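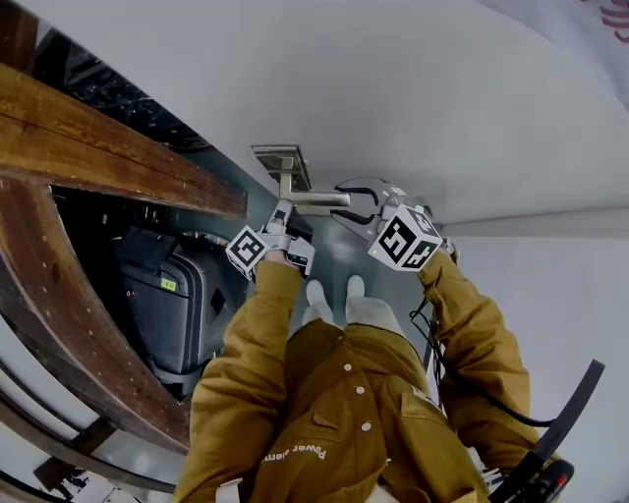 Norari Hand-Held Gripper Pair: setup and care

3 min read · 39 shares · 8 comments

We love this pair, and most of what keeps it happy takes a minute! Wipe the marker cubes with a dry cloth before every session (fingerprints really do confuse tracking), then check that each cube sits square on its body. Run the cable down your forearm and leave a loop at the elbow so you can reach a door lever without tugging the plug.

Open and close the jaws a few times. If one side drags, back its screw off a quarter turn and try again. Spare jaws are part 381, and Nayeli Xolalpa at our Fandbridge bench fits them while you wait!

We use cookies to improve your visit. Accept | Settings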